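The Matter of the Suspense Account

To: the Partners, Matheson and Custness
From: Kirsty Moncrieff, Senior in Charge
Subject: Closing memorandum, audit of Indine Limited

1. This memorandum is submitted under section 6 of the firm's manual, which requires the senior in charge to record any circumstance arising during fieldwork that may bear upon the opinion. It has been drafted three times. The partners are asked to read it to the end before telephoning.

2. Fieldwork began in April at the client's registered office. The team consisted of the undersigned and one trainee. A room was provided on the second floor, with a kettle, a radiator that could not be turned down and a view of the car park. The client's finance manager, who had been in post since the company was formed, was courteous throughout and brought the ledgers up himself.

3. The trial balance agreed at the first attempt. Bank confirmations were received. The purchase ledger was in better order than any the undersigned has examined, and a note to that effect was placed on file.

4. On the afternoon of the second day the trainee drew attention to the suspense account. It carried a credit balance of £2,306. The prior year file showed the same balance, as did the file before it. The undersigned asked for the older files to be sent from storage. In every one of them the suspense account stood at £2,306, and in every one of them a senior had written that the amount was not material and that the client would clear it in the new year.

5. The undersigned accepts that the amount is not material. Our threshold for reporting errors was set at £4,000, and the partners would have been entitled to hear nothing further on the subject. Nevertheless the finance manager was asked, as a matter of routine, what the balance represented.

6. He closed the door before answering. He stated that in the company's first year a customer named Sakance had paid for an order which was never sent. The customer was a small concern, run by one woman from a shop in the next street. She had come in with a cheque on the last day of the financial year. When the goods were ready the shop was shut, and the letters he sent were returned. He could not bring himself to take the money to income and he had nobody to give it back to. He had therefore put it where it would be asked about every year.

7. The undersigned enquired whether it had been asked about every year. He replied that it had been noticed every year, and that this was the first time anyone had asked.

8. He was then asked what he intended to do, given that he was to retire at the end of the summer. He said that he had rather hoped the auditors might advise him. The undersigned regrets to report that no advice was given at that meeting. Tea was made.

9. The manual does not provide for what followed. The undersigned spent two evenings, not charged to the client, with the old trade directories in the public library. The name Sakance appears in them for four years and then stops. A forwarding address was found in pencil on the back of one of the returned envelopes, which the finance manager had kept in the cash box. It had been there all along - he had never turned the envelope over.

10. A letter was sent by the client on its own paper. A reply came within the week, from a daughter. She wrote that her mother was living, was quite well, and had always maintained that Indine owed her for an order of shelving. The family had assumed she was confused.
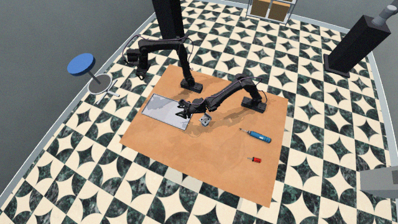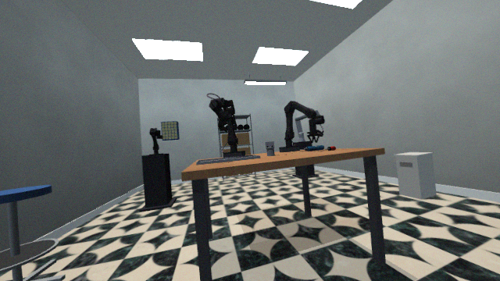
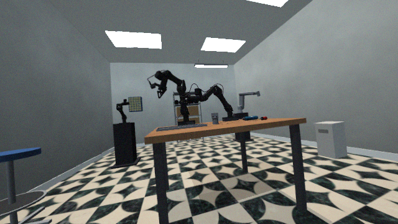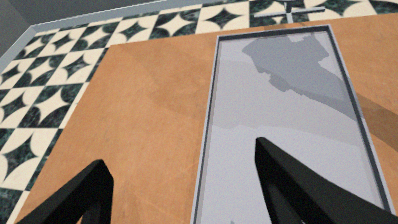 11. The balance was repaid by bank transfer after the year end and before the date of this memorandum. The undersigned has seen the remittance advice and has traced the payment to the bank statement. The suspense account is nil.

12. The partners may wish to consider whether the amount should have been shown as a creditor in each of the earlier years. In the view of the undersigned it should. No adjustment is proposed.

13. The finance manager asked that the following be recorded, and there seems to be no rule against it. When the payment had cleared he printed the account, ruled it off by hand in red ink, and sat looking at it for a while. He then asked whether there were any further questions. There was one, about the depreciation of a van, and he answered it.

14. An unqualified opinion is recommended. The time spent exceeded budget by 2 days, for which the undersigned takes responsibility.

K. Moncrieff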